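Interior Finishes, Unit 4: Plain panels and patterned paper
Handout for the Birnside evening group
Tutor: Edileuza Leite

Read this before the practical. Bring a pencil, a soft cloth and your sample book.

4.1 Why the two are used together

A patterned wallpaper gives the eye a lot to do. A plain panel in one strong colour gives it a place to stop. The panel can be a door, a screen, a cupboard side or a painted board. For this unit we treat them all alike and look only at colour, surface and edge.

A matt surface suits this job better than gloss. Gloss picks up reflections of the paper beside it and the colour stops looking plain. Note also that one coat of one colour will not look the same all over. A warm saffron can go towards peach in one part and towards a deep orange-yellow in another, depending on the light and on any soft shadow. Judge a colour from several places before you write it down.

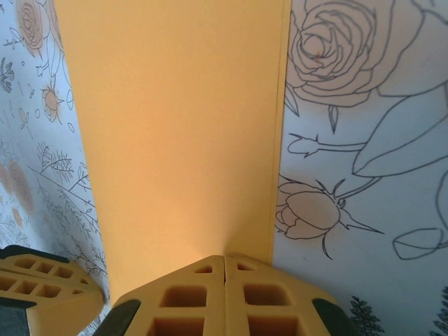
4.2 Edges

Look at where the panel stops and the paper starts. A thin, slightly lighter strip down the side helps to separate the two. It may be a bevel or simply the edge of the panel catching the light. In your notes, write "edge" unless you have felt it with a finger.

When papering up to a panel:
Cut the paper 50 mm over and trim in place.
Wipe paste off the panel straight away.
Leave the joint alone for 20 minutes before pressing it again.

4.3 Leaf patterns

Grey leaves on white are the usual choice in the Villen sample book (see sheet 3269). Thin dark stems carry the pattern along and narrow pointed leaves fill it in. Where the leaves crowd together the paper looks darker from a distance, and where they thin out the white takes over. Orange-yellow sits well against grey of this kind.
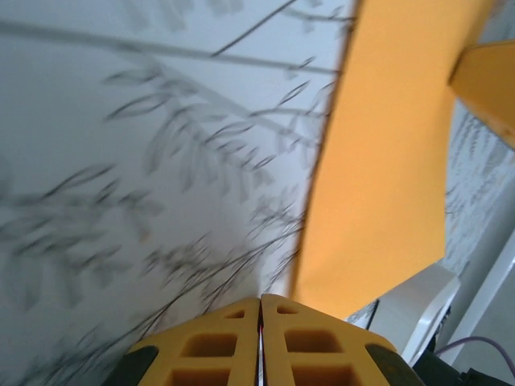
Stems that run on a slant need more care at the joins than upright ones. Mark the slant on the back of the first length and match the second to it on the table. Shirley Chan's notes on matching are in the course folder.

4.4 Task

Choose one plain colour and one leaf pattern. Paste both on card and write 200 words on how they work side by side. Hand in to Botond Orbán by April 21, 2019.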